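Testers wanted for the Kirier hand-held gripper kit

Paretti is looking for people to try out the Kirier kit before it goes on sale. The kit is a pair of grippers you hold in your hands and use to do ordinary jobs: open a door, pick up a bottle, move a box from one place to another. The recordings are used to teach robots to do the same jobs. You do not need to know anything about robots to take part, and you do not need to write any software.

We have nine places in this round, which starts in November. Sessions are held at our trial hall in Illwood. Each full session pays $156, and people coming from out of town can claim up to $700 for travel and lodging across the whole round. Keep your receipts.

What the work is like

You stand at a work area with a gripper in each hand. A trial lead reads you a task and you carry it out. Then the area is set back to its starting state and you do it again, sometimes with the objects in other positions, sometimes with different objects. Kitchen and store tasks make up most of this round. There is a lot of repetition. People who liked the last round told us they settled into a pace after the first hour. People who didn't like it mostly left at lunch, which is allowed, and they were paid for the half session. 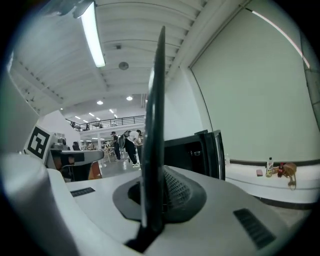

Do I have to have used a gripper like this before?
Most testers haven't. The first 40 minutes of your first session are paid practice, and a trial lead stays with you until you can pick up a small object and put it down again without dropping it. If you have used a similar tool from another maker, tell us on the form. We want a mix, and experience doesn't move you up or down the list.

What we are testing

We already know the recordings are usable. This round is about the kit as a thing people have to hold for hours. We want to hear about:

Grip size. The handles come in two sizes and we are not sure the smaller one is small enough.
Trigger force. The spring was made lighter after the last round. Some testers with strong hands now say it closes too early.
Weight over time. We ask you to rate your wrists and forearms at each break.
Reach. Cabinets and appliances with side-opening doors are where people end up turning their wrists the most.
The setup guide. You will unpack a kit and set it up from the printed guide alone, with no help from staff, and mark the places where you got stuck.

At the end of each session you fill in a two-page form and talk for a few minutes with Eugénie Barbier, who runs the user side of the project. Say what you think. A form that says everything was fine is of little use to us.
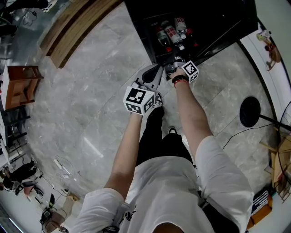
Paretti Kirier Team / User Trials

Who can apply

You must be 18 or older and able to stand for most of a session, with breaks. Both left-handed and right-handed people are welcome, and we would like more left-handed applicants than we had last time. You should be able to lift a full two-liter bottle with one hand. If you have had surgery on a hand, wrist or shoulder in the past year, please write to us before you apply and we will talk it over.

Glasses are fine. Wear closed shoes with flat soles. Long loose sleeves get in the way of the markers on the grippers, so short sleeves or tight cuffs are best. You can keep a watch or bracelet on if it doesn't slide down over your hand.

Current employees of Paretti or of Joly, our parts supplier, can't take part, and neither can people who live with them.

Hours and pay

A full session runs from 9:30 a.m. to 4:30 p.m. with an hour for lunch and two shorter breaks. Lunch is provided. Testers are asked to commit to at least three sessions so that we can see how their opinion of the kit changes. Pay goes out by bank transfer within 14 days of each session. You will be asked to sign a contractor form and to show ID the first time you come.

We can't offer evening sessions in this round.

Recording and privacy

The grippers record video of the area in front of them, along with their own position and how far the fingers are open. Your hands, arms and feet may show up, and so may other people in the hall. There is sound during the practice part only, and we delete it after the notes are typed up. You will get a consent form by email before your first session. Please read it at home. Hubert Thaler answers questions about it and can send you a copy of anything you signed.

If you change your mind later, you can ask us to remove your recordings up until they are added to a released data set. The consent form gives the cutoff for this round.

Will testers get a kit?

We don't give kits away at the end. Testers who complete three sessions get a discount code for the first production run, good for one kit. Quentin Marty in sales will send it once prices are set.

How to apply

Fill in the short form linked from the trials page. It asks for your hand span (thumb tip to little finger tip, hand spread flat), which hand you write with, and which weeks you can't do. There is no interview. Washington Honorato calls everyone on the short list to go over the schedule, usually in the afternoon, so please give a number you pick up.

If you applied last time and weren't placed, you need to fill in the form again. We did not keep the old ones.

The hall is on the ground level and there is a step-free way in from the parking lot. For anything to do with access, parking or food allergies, write to Dorian Lebrun at the trials desk.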